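Ruvham club members on books, bursaries and a busy June

2019-02-08

Ibsa Gebremichael has only been president of the Ruvham women's club for two terms, and she talks about it the way other people talk about a new grandchild. "I joined for the book group," she told me over a very large pot of tea. "Then I went to one bursary evening and that was me hooked!"

The club has 208 members now, spread between Ruvham and Prornow, and the interest groups are bursting. Walking, French conversation, two book groups (one reads only novels over 20 years old) and a supper group that never has a spare chair.

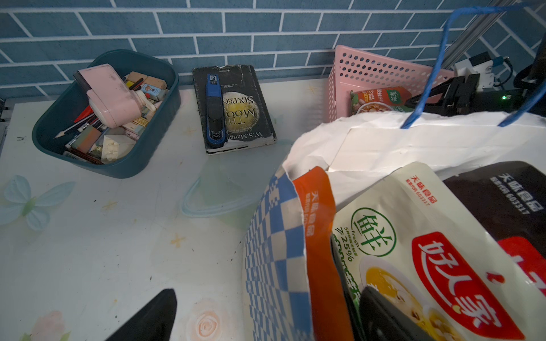 The Gudeta bursary

The bursary goes to women returning to study after a long gap, and Hawi Kumsa, who reads the applications, is wonderful on the subject. "You get a letter from someone who left school at fifteen and wants to be a midwife, and you want to ring her that minute," she said. "I've learnt to put the kettle on first."

Last year's awards paid for course fees and, for one student, a bus pass. Hawi would love to see help with childcare added, and she has already written to the Mernen club to ask how they manage theirs.

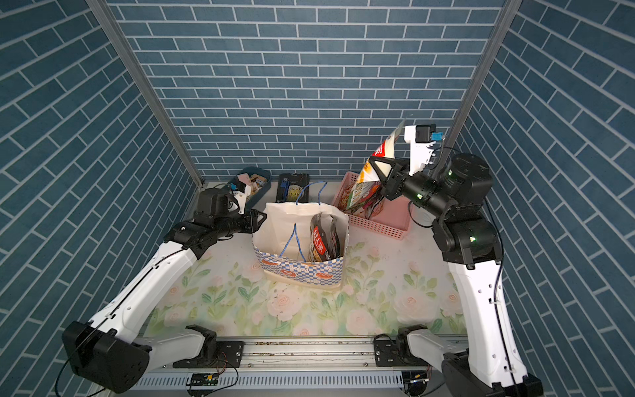

Ibsa is every bit as keen on the June lunch, when past bursary students come back to speak. The last one sold 229 tickets, more than the club has members, and they had to borrow plates from the church. "People brought their sisters, their neighbours, everybody," she said. "I'd do it again tomorrow."

New members can come along to any group twice before they join. Hawi suggests starting with the walkers, as they always stop for cake.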